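The bridge that stopped the town

By quarter to eight in the morning the queue of cars had reached the fire station, and people were getting out to look. The swing bridge at Skendar had opened for a gravel barge, let it through, begun its slow turn back and then stopped, a little short of closed. From the bank you could see straight down through the gap to the water. It was just wide enough that you wouldn't step across it, and a couple of teenagers were being told so, loudly, by a police officer with a roll of tape.

I have loved this bridge since I was small enough to be lifted up to see it, so I'll admit that my first feeling was worry for the bridge. My second was that I was going to be very late for work.

If you don't know Skendar, the river Jeltier cuts it cleanly in half. The hospital, the market and the secondary school are on the west side. The railway station and most of the houses are on the east. There is another road crossing, upstream at Kunum, but it is a long way round by lanes that were laid out for carts, and on the morning in question every driver in town seemed to remember it at once. Buses met tractors and someone had to reverse for the length of a field. An ambulance was moved over to the east bank before ten and stayed there, parked outside the bakery, for as long as the bridge was out.

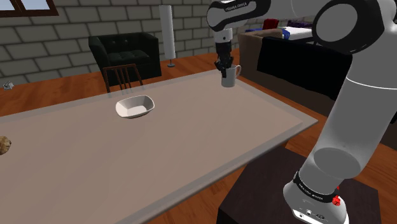

A robotic arm holding a white mug over a table.

What happened next is the part I keep telling people about. The rowing club got its safety launch out and started taking hospital staff across, six at a time, in life jackets. The sailing school joined in an hour later, and by lunchtime there was a proper timetable chalked up on the slipway wall, with nurses first, then anyone with an appointment, then pupils, then the rest of us. I went over in the middle of the afternoon with a dentist, two shoppers and a man carrying a cello, and I have never enjoyed a journey to work so much in my life!

Up on the bridge, meanwhile, things were moving far more slowly. Skendar's bridge turns on a ring of rollers hidden inside the central pier, and the whole thing is so nicely balanced that it used to be swung by hand, with four people walking round a capstan. (The capstan is still there, under a steel lid in the middle of the footway. Stamp on it next time you cross, it makes a wonderful noise.) When the motor was put in, the hand gear was left connected in case it was ever wanted, and that morning it was very much wanted. They tried it. It went round a finger's width and stuck solid.

The council called in Ó Conaill, the engineering firm that looks after most of the lock gates along the river, and their crew went down inside the pier with lamps. One roller had cracked. A piece of it had dropped into the track and was acting as a perfect wedge, and the harder the motor pushed, the tighter it bit. Getting it out meant taking the weight of the span off the ring, which meant jacks, and the jacks had to come by road, by way of Kunum, behind everybody else. 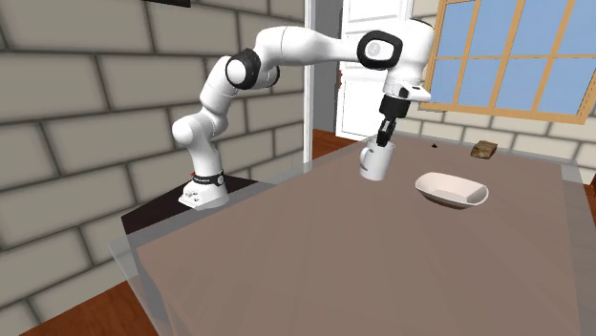
They arrived at dusk. I don't think anyone organised the crowd that turned up to watch, but there must have been about 200 of us along the east bank, with folding chairs and blankets and at least one barbecue. Jacking a bridge is not quick. You pump, you measure, you slide in a packing plate, you pump again. Every so often a light would move behind the grille in the pier and a voice would call out, and everyone on the bank would go quiet, as if we could help by not talking.

The broken piece came up in a bucket some time after midnight. It was no bigger than a loaf of bread, and it got a cheer. Then came more pumping, this time downwards, and a long wait while the neighbouring rollers were checked and greased, and at last the hand gear was tried again. Four of the crew walked round the capstan, just as it was always done, and the end of the bridge came in to the bank without so much as a bump. I was hoarse the next day.

It opened to people on foot at once and to cars the following evening, and it has been turning on its old rollers, minus one, ever since. A new one is being cast, and the council has decided to have the whole ring replaced while the pier is open, which will close the road for a stretch of nights later in September. The launches will run again while it does. The rowing club says the timetable will be printed this time, although I rather hope they keep the chalk.

There is a good deal to see if you would like to know more. The pier will be open to visitors for an afternoon before the work starts, two at a time down the ladder, flat shoes only. The cracked roller is on show in the library, next to the model of the bridge that lights up when you press the button. Children are allowed to touch it, and so are you. It is much heavier than it looks, and the break runs right through the maker's stamp.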